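Guidelines for soft item sessions – how strict are you with start positions?

Forum: Manipulation and Data Practice > Rules and Protocols
Thread started 2026-04-20

woseck_line3
I am writing the rule sheet for our group and would like to hear how others handle one point. We record with hand-held grippers, two per operator, in normal rooms. Bedrooms, kitchens, hallways. For rigid items our rules work well. A cup starts upright, handle to the right or to the left, fingers open, hold still until the count of 3, then go.

For soft and small items I have trouble. Necklaces, bracelets, scarves, charging cables. The sheet we inherited says "the item is placed flat in its start position before recording." It does not say what is flat for a thing that has no fixed shape. Two reviewers in my group read this sentence and rejected completely different episodes. One wanted every bracelet laid out in an open ring. The other accepted anything that was not under another object.

So my questions. Do you write a start shape in the rule? Do you allow patterned bedding below the item? And do you count it as an error when the fingers already touch or cover the item at the start?

tralau_b
We had exactly this fight last July. Our solution was to delete the word "flat" and write "resting without support from the hand or the tool." After that the reviewers agreed much more. The shape is free. If you force an open ring, you train for open rings, and no person leaves a bracelet on the bed like this.

On bedding: allowed, and I would say wanted.

kettle_and_cam
I disagree about the bedding. Free shape, yes. But if shape, background and light are all free, you can't find out later why something fails. We keep two plain covers, one gray and one white, and start every new item there. Only when the item is done on plain covers do we go to the real bed. It costs time, I know.

tralau_b
It costs time, and it also costs you the room. The moment you spread a gray cover over everything, it is a lab again. What do you do with the pillows? Take them away too?

kettle_and_cam
Yes, we take them away. And put them back for the second part. I don't see the problem. A rule can have two stages.

woseck_line3
Thank you both. I think I should show what our work looks like, otherwise we talk about different things. Typical bed, typical item, two grippers. The quilt is patchwork, with a navy mandala print on one panel and gold scrolls on another, and the bracelet on it is red, orange and gold with small beads. I put it in here so you can tell me if you would pass this under your rules.

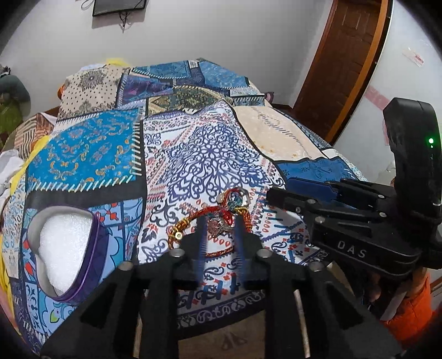
My own opinion is that it should pass, but I can't point to a sentence in our sheet that says so. This is what bothers me. A rule sheet should let a new reviewer come to the same answer as an old one without asking me.

The first reviewer would say the shape is wrong. The second would say the pads cover part of the item and therefore the start is "not clear." Both can quote the sheet.

tralau_b
Pass for me. It rests on the quilt, most of it can be seen between the fingers and just past them. The blue pads are over the lower loop, but a gripper which comes close to a thing will always cover a piece of the thing. If you reject for this, you reject every approach.

stoecker_padwatch
I would pass the item and ask a question about the cushion on the left. The cover is open and white foam shows. In our protocol an item with open filling is either closed or taken out of reach, the reason being that foam crumbs go into the jaw. We lost one pair of ribbed pads like this. They still looked fine, but the grip on thin cord was worse and we only noticed after 40 episodes.

woseck_line3
This is a good point and it is not in our sheet at all. We have a line about liquids and a line about glass. Nothing about filling. Do you check the pads on a schedule or by feeling?

stoecker_padwatch
Schedule. Every 80 episodes we wipe with a dry cloth, look along the ribs with a lamp, and close the jaw on a paper strip. If the strip slides out, the pad is changed. By feeling does not work, every operator has another feeling.

derkside_ops
I come in from the side of the people who own the rooms. Please put in your rules something about what else is visible. Small paper notices on a wall, for example. I see there is one near the door. From a distance it is probably nothing you can read, but the rule should exist anyway: walk once along the walls before the session, and everything with writing is either taken down with permission or checked for readability after. We had 793 episodes from one apartment held back because of one letter on a shelf. The operators had done everything right with the objects.

kettle_and_cam
Agree with derkside completely. We do the wall walk before the light check. It takes almost no effort.

About the picture: under my rules it would be a stage two episode and it would pass there. Under stage one it would fail, obviously. I would like to hear about the second gripper, though. It comes in from the right side with the jaw toward the middle. Do you have a rule for what the other hand does when the task needs only one?

woseck_line3
We have one, but it is weak. It says "the second tool remains in a neutral position." Again a word that means nothing – neutral for one operator is down beside the leg, for another it is over the bed, ready to help.

tralau_b
We say: the second tool stays in view or stays out of view for the whole episode, operator's choice, but no change in the middle. It took us three versions to arrive at such a simple sentence.

stoecker_padwatch
We are stricter. Second tool in view always, jaw open. I don't claim it is better, it only makes checking easier.

woseck_line3
I collected everything and made a draft. Please attack it.

Start of a soft item: it rests without support from the hand or the tool. The shape is free, but knots that were not there when the item was new are opened first.

Cover by the tool: allowed if a reviewer can still name the item from the first image.

Bedding: patterned allowed. New item types get their first sessions on a plain cover.

Torn or open filling: closed or moved out of reach of both tools.

Walls: one walk before the session, all writing checked.

Second tool: in view for the whole episode or out of view for the whole episode.

Pads: paper strip check every 80 episodes.

kettle_and_cam
The knot rule will hurt you with braided things. A bracelet with a knotted center is supposed to have a knot. Your "when the item was new" is correct, but reviewers will not know how it was new. Take a reference photo of each item when it enters the box.

tralau_b
I still don't like the plain cover line, but I see I am outvoted. At least write how many sessions, or it will become all sessions.

woseck_line3
Reference photo is added. For the plain cover I wrote "first two sessions." If it turns out to be too few I will change it and write the change date at the bottom of the sheet, which we also never did until now.

derkside_ops
Can I send the wall part to our room owners as it is? They ask me each time what the operators check.

woseck_line3
Yes, please take it. Only wait until tomorrow, I want to correct my commas first.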